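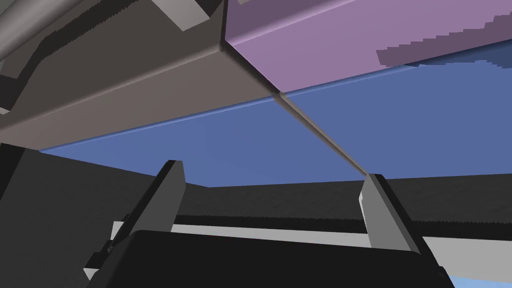 The Winter Bus to Visley

My aunt left me her house in Visley on the condition that I should go and look at it before I sold it, and that I should go by bus. She had put this in the will in so many words. The solicitor read it out twice, I think to make sure he hadn't turned over two pages at once, and then he looked at me over his glasses and said that he believed there was still a service from Prunari, though he couldn't swear to it in February.

There was a service. It left at half past seven in the morning from a stop beside the fish market, and it was run by a firm called Casado, whose name had been painted on the side of the bus so long ago that only the C and the last two letters had any real confidence left in them. The driver was a broad woman in a man's overcoat. She asked me where I was going, and when I told her she said, 'All the way?' and gave me back some of my change.

I should explain that I hadn't been to the house since I was nine years old, and that in those days my father drove us, very fast, with the windows down and the map flapping about on my mother's knees. What I remembered of the road was mostly being sick on it. I had no notion that it went through anywhere in particular. But the bus stopped at every farm gate and every crossroads, and at each of them somebody got on with a parcel or a hen or a bad knee, and every one of them said good morning to the whole bus before sitting down, so that by the third or fourth stop I was saying it back with the rest.

A little past ten we pulled up at a place called Gineo, where there was a bakery and a pump and not much else, and the driver switched off the engine and got down. So did everybody. I stayed in my seat for a minute, feeling rather foolish, until an old man put his head back in through the door and told me that if I wanted the ones with the fig in I had better be quick.

It was warm in the bakery and the windows had steamed up. There was one long table, and they all sat at it with their coats on — the knee, the parcels, the lot of them — and the baker went round with a tin coffee pot and a tray. I found a space at the end next to a girl who was doing her sums in pencil on a paper bag. The baker stopped when she came to me. She was quite elderly, with flour up to her elbows, and she looked at me for such a long time that I began to wonder whether I was in somebody's chair.

'You've got her chin,' she said.

I said that I supposed she meant my aunt, and that people had mentioned the chin before, not always kindly.

'She sat there,' said the baker, and pointed with the spout of the coffee pot at the place where the girl was doing her sums. 'First bus of the month, thirty-one years. She always took two with the fig and she always said the second one was for the journey, and it never got as far as the door.'

Well, they all had something to say after that. The old man said she had taught him to read when he was past fifty, out of a seed catalogue, and that he still couldn't see the word 'perennial' without sitting up straight. The woman with the hen said my aunt had owed her a jar since the year of the floods, and then she said, rather crossly, that she didn't want it back. The driver said nothing at all. But when I took out my purse to pay she put her big hand flat over it and shook her head, and went out to start the engine.

I had known my aunt, or so I thought, as a person who sent book tokens. She wrote a small upright hand and never filled more than one side of a card. I had gone to see her once in the hospital in Prunari and we had talked about the parking. Sitting on that bus, with sugar on my gloves and a second fig pastry in my lap that I was quite determined to save, I tried to think of one question I had ever asked her, and I was still trying when the road began to climb and the sea came up on the left-hand side.

We got to Visley at noon. The house was smaller than I remembered, and the key stuck, and there was a smell in the hall of apples and cold soap. On the kitchen windowsill stood an empty jar, washed, with a label tied round its neck that said whose it was.

I ate the pastry standing up. Then I put the jar in my bag, with a tea towel round it, and went back down the hill to ask the driver what time she left in the morning.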